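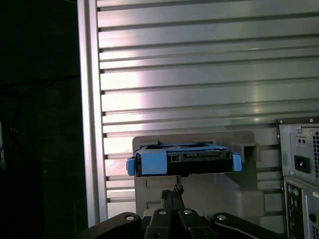 Zeledis Drive Handling Kit: Equipment Review

Prepared for the Humcombe Equipment Recovery Center
Reviewer: Hanna Czerwiński
Technical reading: Waldemar Domański

Purpose of the review

The Center takes in retired office computers and removes their storage before the rest of the machine is released for parts. Drive removal is repetitive work and hard on the hands, and in February the Center agreed to a trial of the Zeledis Drive Handling Kit on one bench. The question put to the reviewer was a narrow one: can the kit take a caddy-mounted drive out of a desktop tower, and put one back, at a standard the Center could accept for daily use?

What is supplied

The kit consists of a two-finger gripper, a wrist camera, a mounting plate for the arm, and a license for the Wilerari control software. The arm itself is not included. The Center used an arm it already owned. A printed setup guide is supplied, along with a second set of grip pads and the hex keys needed to change them.

Installation took one working day. The mounting plate fit without changes. The guide is clear on mechanical assembly and noticeably weaker on software. The section on camera calibration refers to a menu that has since been renamed, and the reviewer lost most of an afternoon to this before Mazurek, the regional dealer, supplied a corrected page.

Method

The trial covered 100 removals and 100 insertions, carried out on towers with plastic drive cages and side-tab caddies. Each tower was opened by hand beforehand. Cables were disconnected by a technician in every case, as the kit is not sold for that task. An attempt was recorded as a success only if the caddy was fully released or fully seated and no person had touched it.

Results: removal

Of the 100 removals, 3 required a technician to step in. In each of these the fingers closed on one tab slightly before the other and the caddy turned in its slot. The software noticed the fault and stopped, as it should. No drive was dropped and no tab was broken.

The narrow fingers are the strongest part of the design. Drive cages leave little room on either side, and the wider gripper the Center had tried previously could not reach the tabs without pressing on the cage. The textured pads held well on smooth plastic throughout the trial and showed only light wear at the end.

Approach angle matters more than the guide suggests. A straight approach is the default, yet several of our towers could be reached only with the gripper tilted. Wilerari permits this, but the angle must be taught by hand for each model of tower. Staff should allow up to 64 minutes for a new model, including test runs.
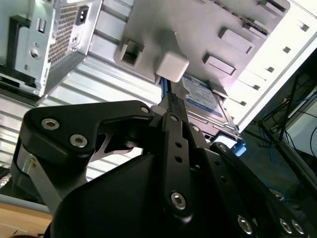 The gripper at an angle inside an open tower, with the drive in its gray plastic cage.

Results: insertion

Insertion was less satisfactory. The caddy must enter its slot squarely, and small errors in the position of the tower carry through to the final push. Results were good when the tower was clamped to the bench and poor when it was merely placed against a stop. The Center would regard a clamp as necessary, and in the reviewer's opinion it ought to be part of the kit.

The wrist camera gives a useful close view of the tabs and fingers. Bright metal behind the work is a difficulty. Glare from ribbed or polished surfaces caused the software to lose the edge of the caddy on a number of occasions, and the operator then had to restart the search. Moving the bench lamp resolved most of these cases – a matt backing sheet resolved the rest.

Maintenance and support

The screws on the finger linkages are easy to reach with the supplied keys. One worked loose during the second week and was tightened in place. Pads can be changed in a few minutes. Written questions to Zeledis were answered politely but slowly, and the dealer was the better source of help.

Findings

The kit is recommended for removal work at sites that handle many towers of the same model. It is not recommended at present for insertion unless the tower is clamped, or for sites with a wide mix of machines, where teaching time would outweigh the labor saved.

The Center intends to keep the kit on its removal bench. Mr. Domański has asked that the glare problem be raised with the manufacturer and that the calibration section be checked again when the next edition of the guide is received.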